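Nurnport Episode Reviews: data card

Short viewer reviews of streaming comedy and drama series, collected from the Nurnport message board.

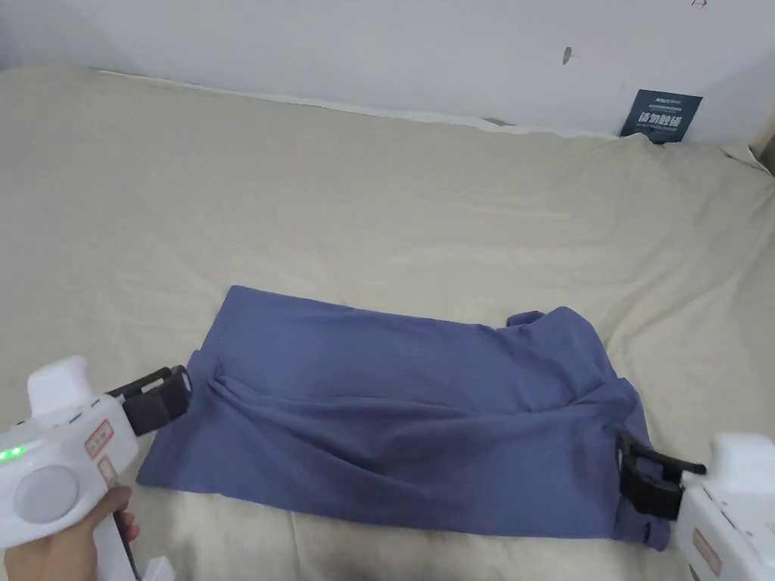

Pravgate asks whether the scores can be compared across seasons, as the board switched from stars to a ten-point scale partway through. They can, if you use score_norm and leave score_raw alone. The raw column keeps whatever the reviewer typed.

Contents

The set holds 340 reviews of 70 series. Of these, 280 cover a full season and the rest cover a single episode. Reviews in languages other than English were dropped before release.

Fields

series_id: short text key, stable between versions
season: integer, blank for one-off specials
episode: integer, blank for full-season reviews
score_raw: text, as entered
score_norm: decimal, 0 to 1
spoiler: yes or no, set by the reviewer
body: review text, UTF-8

Known problems

The spoiler flag is unreliable. In a check of 190 reviews, several marked "no" gave away the ending. Two series share a title, and early reviews of them were filed under one key. Those rows were split by hand in April using the cast names in the body text. Line breaks inside body are stored as \n.

Splits

Train and test are divided by series, so no show appears in both. The Lotdale split file from the first release divides by reviewer and is kept for older scripts only.

License

Free for research use. Cite as Juhász Archive, Nurnport Episode Reviews, version 2, May 29, 2022.

3 comments · 12 shares

This site uses cookies to remember your settings. Accept | Manage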